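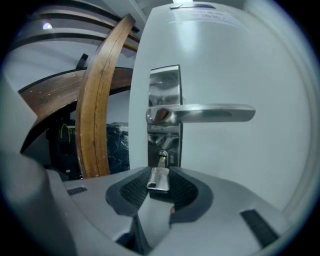 April 9, 2020

Dye bench, second week on the onion skins. I soaked 200 grams of brown skins overnight in the big enamel pot, then simmered them this morning until the kitchen end of the workshop smelled like somebody's soup (I rather liked it, I must say). Strained through the old pillowcase, twice, as there was still grit in it from the March batch.

Wool was the Bultero two-ply, already mordanted with alum at 12 per cent. Two skeins went in together and I kept the heat low, turning them every so often with the long spoon and generally fussing more than I needed to. The colour came up a lovely warm amber, a good bit deeper than last time.

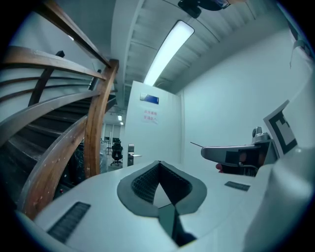
Hussam Bitar reckons the tap water is what dulled the March skeins, and he may well be right, so today's pot was all rainwater from the tank. I've left the second skein in to cool overnight and will rinse it in the morning. A splash of vinegar next time? Also, the alum jar is getting low, so please, whoever orders from Clornesow next, add a kilo for me.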